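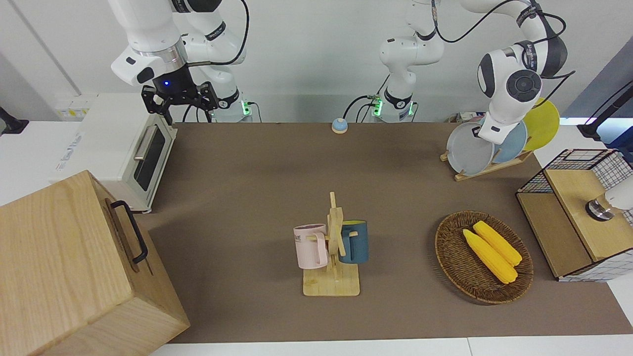 Drying and Storing Everyday Crockery

Household Advice Service, Jututdale
Last reviewed 1/24/26

The following guidance applies to ordinary household plates, bowls and cups. Fine china, hand-painted pieces and items with metal trim should be washed and stored according to the maker's instructions.

After washing

Rinse crockery in clean hot water before it leaves the sink. Soap left on the surface dries to a dull film, and this is often mistaken for limescale. In hard water areas such as Dallilden, a tablespoon of white vinegar in the final rinse will reduce spotting on glasses and dark glazes.

Plates dry most quickly when stood upright with a gap between them. Place larger plates towards the back of the rack and leave one slot free between deep-rimmed pieces. Bowls should be tilted so that water can run out of the foot ring – a bowl placed flat and upside down on a worktop may still be damp underneath several hours later.

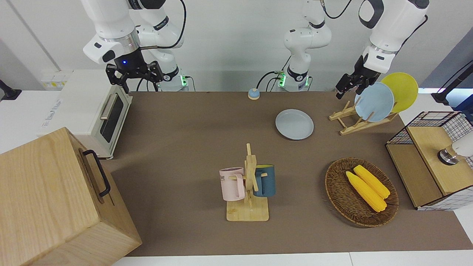 Plates standing upright in a wooden dish rack.

Tea towels

A tea towel used for drying dishes should not be used for hands or worktops. Change it daily, and sooner if it feels damp. Wash at the highest temperature given on the label, and leave out fabric softener, which makes cotton less absorbent. Residents who prefer linen should expect new towels to perform poorly until they have been washed a few times.

Care of wooden racks

Wooden racks require more attention than wire or plastic ones. Once a week, brush the slots with warm soapy water, rinse, and stand the rack on its side in a well-aired room. It should not be left to soak. Dark spots near the feet are usually mildew and can be rubbed with a paste of bicarbonate of soda, left for 15 minutes and wiped away.

Oil the rack every 2 months with food-safe mineral oil. Apply a thin coat, wait some 12 hours and remove any surplus with a dry cloth. Olive and sunflower oil turn sticky and should be avoided.

Putting away

Cupboards should be dry and lined with washable matting. Stack plates by size, with the heaviest at the bottom, and do not hang cups by their handles if the handles show fine cracks. Chipped items should be taken out of use – bacteria can collect in the exposed clay.

Questions about crockery care may be addressed to Noboru Ishida at the Jututdale office. The next printed edition of this leaflet will be available in February.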